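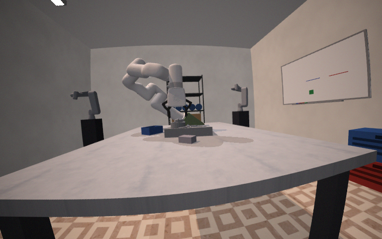 Render — green wedge leaning against the low gray platform.

Re: [old-masonry] Lifting a sunk doorstep, and what goes under it

Finlay, all,

Typing this between jobs so forgive the mess. Will answer inline further down but a few general things first.

Wedges. People keep asking what angle and my answer is always shallower than you think. A fat wedge gives you a lot of lift for each hit and then it wants to squirt back out at you. Long thin ones in pairs, one from each side, thin ends crossing. Tap one, tap the other. The faces stay parallel and the stone comes up flat. With a single wedge you are only bearing on one line, and on old sandstone that line is where it will spall. Ask me how I know. (Back door at Nidwood, the corner came off clean as a biscuit and I had to dowel it.)

Oak or ash for the wood ones. Not pine, crushes. Plastic ones from the window trade are fine for holding but I don't like driving them.

OK, Finlay's message, from 4th January:

> Hello list. Not posted since July so hope this still reaches everyone.
>
> We have a doorstep at the Istdale house that has sunk at the left end.
> It is one piece, worn in the middle, maybe 1000 pounds going by the size
> of it. The lintel over the same door has 1679 cut in it, though I can't
> say the step is as old as that.

I wouldn't assume it either. Steps get swapped, flipped, robbed from somewhere else. Is the underside dressed or rough? If you find wear on the underside as well then somebody already turned it over once, which was common enough around there. Worth a photo for the house file before it goes back down.

> The builder we had out wants to pump something under it from the edge
> and says he can be done in a morning. I would rather lift it and bed it
> properly. Is this a two person job or am I kidding myself?

Two people and plenty of patience. Three is nicer, the third one just feeds packing in and keeps their mouth shut. You are not LIFTING it, remember, you are pivoting it. The right end stays where it is. So you're only dealing with part of the weight at any time.

Please don't let him pump it. I've dug out two of those and in both the stuff had gone wherever it liked, mostly into the drain. And you can't get it off the stone afterwards without taking stone with it.

> How far should I dig out at the low end before I get a bar in? And is
> there any trick to stopping the thing from sliding forward once it
> starts to move? The path falls away from the door.

Dig enough to get your whole forearm in, no more. If you undermine the whole length you lose your pivot and then you really do have a problem. Leave the ground at the right end totally alone.

Sliding: a timber laid across the front, staked. Do this BEFORE you put a bar anywhere near it. A fall on the path is exactly when they walk. I use an old fence post and a couple of steel pins.

Then bar under the low end, onto a hardwood block, not onto the soil. Up a little, packing in. Up a little, packing in. Never a hand under there, use a stick to push the packing. I don't care how good the bar man is. Leandro Barrientos taught me on the Chisholm steps and he would walk off the job if he saw fingers go under a stone. He was right. Came back after lunch usually.

> What do people use for the bed? I was offered a few bags of Hetik left
> over from another job, it says it is a lime mix but there's no more than
> that on the bag.

Don't know the product, can't comment. If the bag won't tell you what's in it then I wouldn't put it under something you never want to lift again. Ask them for a data sheet. Could be perfectly good.

What I'd do: rammed stone at the bottom, small stuff, angular. Compact it in thin layers with the end of a post. Then flat slate or stone packers at the bearing points — each end, and something under the middle that only just touches. NOT tight in the middle. A step that is tight in the middle and loose at the ends will rock, and sooner or later it'll crack across the worn part where its thinnest. Then lime mortar worked in from the front to fill, kept damp under sacking for 7 days. Longer if you can stand going in by the back.

And not this month!! Frost will wreck it. Wait for spring. In the meantime if someone is likely to trip, feather the path up to it with gravel.

> Last thing. Should it go back dead level? My wife thinks it will look
> wrong if it does.

Your wife is right, mostly. Level along the length, by eye, against the door sill and not against a spirit level. If the sill is out (it will be) then follow the sill. Front to back you want a slight fall so the rain runs off away from the door. On a step with that much wear the water will sit in the dish whatever you do, so tip it just enough that the dish empties over the front edge. Pour a mug of water on it and watch where it goes. Do this while it's still on wedges, obviously.

> Many thanks, and thanks to whoever posted the notes on pointing, very
> useful.
>
> Finlay Ritchie

Few other bits while I think of them:

Check the downpipe. Steps don't sink at one end for no reason, and if there's a gutter emptying on that corner you'll be doing all this again. At Nidwood it was a cracked gully, had been washing out fines for some 20 years I'd guess. Fix water first, stone second.

Wedges out at the end. All of them. Wood left under there rots and you get your void back. If one is stuck, split it with a chisel and pull the peices. This is the other reason for thin pairs, they knock out easy.

Mark the position before you start. Pencil on tape, both jambs. You will think you can remember where it sat. You won't.

If the jambs are standing ON the step, stop and write back before you do anything at all. Totaly different job, needs propping, and I'd want to see pictures. You didn't say either way and I should have asked that at the top.

I have a long bar you can borrow if you can get over to Chisholm for it, mornings are best. Needs a roof rack, it won't go in a car.

Got to run, mortar's going off.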